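Home Laundry Kitchen Workshop Contact

Snagged Jumpers and a Gripper That Wouldn't Let Go

We've been teaching a pair of handheld gripper fingers to fold laundry for our little Timatetti project, and last November they taught us something back. I'd closed the fingers on the cuff of a ribbed jumper, the catch jammed shut, and I did what anyone would do and pulled. Out came a loop of yarn as long as my thumb! So these are the tips I wish I'd had pinned to the wall, and most of them will suit any clamp or clip you use on knitwear.

Work on the bed with a fitted sheet pulled smooth, and lay the knits down loosely so there's some give in them. I like to come at a sleeve with the fingers well open and the textured pads either side of the fold — never with the bare metal of a screw head leading the way.

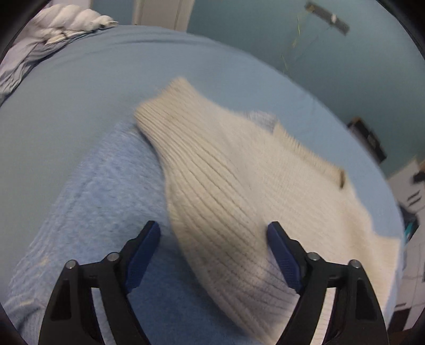
If the fingers jam shut

Stop, and keep your other hand out of the gap. Ours has a motor, so I switch it off and give it 30 seconds before touching anything. Then ease the wool out sideways, along the ribs.

Check the pads for fluff

Fuzzy knits shed dreadfully, and lint packed in behind a pad was what had jammed ours. I brush them out after every second load now, and go over the screws every 200 grips or so.

Mending the loop

Don't snip it! Coax it through to the wrong side with a blunt needle and stretch the knit gently both ways.

Contact Famley Home Tips | Copyright Famley | Back to top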